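Clanier House – Shared Storage and Activity Room
Monthly floor and storage inspection, with comments
Sheet 786, Lerkton site
Month: August

Ratings: S = satisfactory, C = correct within the month, R = remove from use.

Section A. Floor

A1. Carpet flat at all seams and at the door strip. S
Comment: Seam by the radiator has been re-glued. Edge firm under foot pressure.

A2. Carpet free of objects outside marked storage zones. C
Comment: Two plastic bins and a folded step stool were left in the walkway between the shelving and the door. Both bins returned to the zone during the inspection. The stool has no assigned place; add one to the room plan.

A3. Walkway at least 40 inches clear. S
Comment: Measured at the narrowest point, beside the Salameh cabinet, with the cabinet doors closed. With the left door open the clearance fails. Doors are to be kept shut when not in use.

A4. No cords crossing the walkway. S

Section B. Shelving and cabinets

B1. Shelving anchored to wall. S
Comment: Anchors checked by hand on all bays. One screw on the end bay turned a quarter turn before seating – recheck next month.

B2. Heavy items on lowest shelf. C
Comment: Paper stock is again on the top shelf. Move down.

B3. Nothing stored within 18 inches of the ceiling sprinklers. S

B4. Cabinet locks working. S
Comment: Key for the Sileo cabinet is stiff. Dry graphite only, no oil.

Section C. Plastic bins, tubs and other molded items

C1. Rims whole, with no cracks, splits or sharp flashing. R (one item)
Comment: Run a gloved finger along the full rim, inside and out, and flex the long sides lightly. Small cracks are easiest to find where the rim turns a corner. One green tub had a split on the short side and was tagged for disposal. Taping is not an accepted repair.

C2. Handles and hand-holds secure. S

C3. Interior empty and clean before stacking. C
Comment: Grit was found in the bottom of one stack. Wipe out before nesting, or the bins jam and have to be pulled apart by force.

C4. Stacks no higher than shoulder height of the shortest regular user. S

C5. Items lifted by a sound part of the rim and set down on a flat surface. S
Comment: Yellow plastic item on carpet, gray gripper component inside the opening at the inner rim. The rim is thick and raised with a rounded profile.

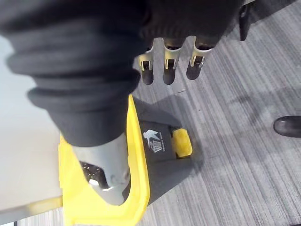 The evening group asked that C5 be reworded, as "sound part" leaves too much to the user, and suggested that any rim with a visible white stress line be treated as failed. They also reported that the larger tubs are awkward for one person once they hold more than a few books, and would like a fill line marked on the inside.

Response: The stress line wording is accepted and goes into the next issue of this sheet. Fill line referred to the Lerkton office – no objection from this inspection, provided the mark is paint or marker and is not scored into the plastic.

Section D. Lighting and exit

D1. All ceiling lights working. S

D2. Exit sign lit and door opens fully. S

D3. Light switch reachable without stepping around stored items. C
Comment: Coat rack to be moved toward the window.

Items open at close of inspection: A2 (stool), B2, C3, D3. Tagged tub to leave the room before the next sheet is issued.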